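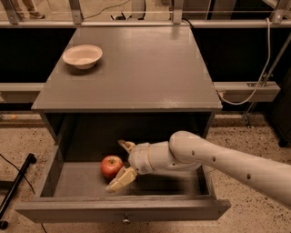 NEWS | AUTOMATION

Trallgate hands the tidying to a robot, and the tidiers get new jobs

Furniture hire firm Trallgate has started training a robot to do what its returns hall has always done by hand: open every drawer of every returned nightstand, take out whatever the last customer left behind, and close it again. Practice is done with a red apple. Customers are less considerate, and tend to leave chargers, hair grips and single earrings.

The hall handles 1,775 pieces in an ordinary month, and 40 people work there across 2 shifts. Each item has to be emptied before it can be cleaned and sent out again. The job is not difficult, but it does involve a great deal of bending, and the firm's sickness records have a long chapter on backs.

The arm reaches into an open drawer with a two-fingered gripper, which on paper is all the work requires. In practice, drawers stick. According to the company, the robot is at its best with things that are round and sit still, and at its worst with socks. It has not yet been trusted with anything belonging to a paying customer.

Staff have been told that no posts will go before February. Six of them have moved from emptying drawers to teaching the robot to empty drawers, a promotion that so far involves putting the apple back. They have a small pay rise and a new job title, "handling coach", which has been received in the canteen about as well as you would expect.

Not everyone is grumbling. The coaches sit down for much of the day, and they have been asked, for the first time anyone can remember, how the work is done. Their answers fill a 320-line list of things to watch for, from swollen runners to chewing gum on the underside of the top. Management had allowed one page.

The union branch would like that list recognised as skilled work and paid accordingly. It also wants it in writing that the robot's speed, once it has any, will not become the target for people on the next bench. Talks continue.

Trallgate plans to put the robot on live returns at its Staltoreck depot next year, beginning with nightstands and moving on to desks. Wardrobes will stay with the humans for now, as will the lost property shelf.

October 2022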